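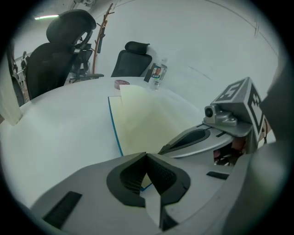

Abb. 1: Greifer mit schwarzen Fingerpads, rechts das kleine Kameramodul

Projektbericht: Sauerteigbrot mit altem Brot im Teig
Lejla Matić, 21. Nov. 2020

Eigentlich wollte ich ja was mit Eintöpfen machen, aber die waren schon vergeben, und dann hat Hrvoje Gashi (mein Partner in diesem Projekt) gefragt, was bei uns zu Hause eigentlich mit dem alten Brot passiert. Tja – Semmelbrösel, und davon haben wir genug für die nächsten drei Winter. So sind wir beim Altbrot im Teig gelandet.

Die Idee ist alt: Man röstet trockenes Brot, weicht es ein und knetet es in den neuen Teig. Der wird dadurch saftiger und schmeckt kräftiger, zumindest steht das überall. Wir wollten wissen, wie viel Altbrot geht, bevor das Ganze klitschig wird.

Gebacken haben wir in der Lehrküche an der Ruvgate, im alten Umluftofen, der hinten links deutlich heißer ist als vorne. Das Mehl kam von der Mühle Baumgart, ein Roggenmehl 1150 und ein Weizenmehl 1050. Unser Grundteig wog immer 1.323 Gramm, das ergibt einen großen Laib oder zwei kleine. Wir haben uns für einen großen entschieden, weil wir nur ein Gärkörbchen hatten!

Für die erste Variante kamen 38 Gramm geröstetes Altbrot dazu, für die zweite 148 Gramm (trocken gewogen, das Einweichwasser extra). Beim Rösten bitte dabeibleiben. Meine erste Ladung war schwarz und roch bis in den Flur. Eingeweicht wird über Nacht, am nächsten Morgen mit der Gabel zerdrücken, dann Sauerteig, Mehl, Salz und Wasser dazu und alles gut durchkneten.

Ergebnis Variante eins: ehrlich gesagt kaum ein Unterschied zum normalen Laib. Die Kruste vielleicht eine Spur dunkler. Variante zwei war da schon spannender, die Krume richtig saftig, malzig im Geschmack, und am vierten Tag konnte man das Brot noch ohne Toaster essen. Der Teig klebt aber wie verrückt, Hrvoje hat zwischendurch aufgegeben und einfach mit dem Löffel weitergerührt. Ging auch.

Verkostet haben 7 Leute aus unserem Kurs, blind und mit Butter. Fünf fanden die zweite Variante am besten, eine Person den Laib ohne Altbrot und einer konnte sich nicht entscheiden und wollte lieber noch eine Scheibe.

Was wir anders machen würden: das Wasser früher anpassen. Wir haben das Einweichwasser beim ersten Versuch komplett mitverwendet und die Schüttmenge nicht gekürzt, der Laib ist breitgelaufen wie ein Fladen. Im Januar wollen wir das Ganze nochmal mit reinem Roggen probieren, dann im Kasten.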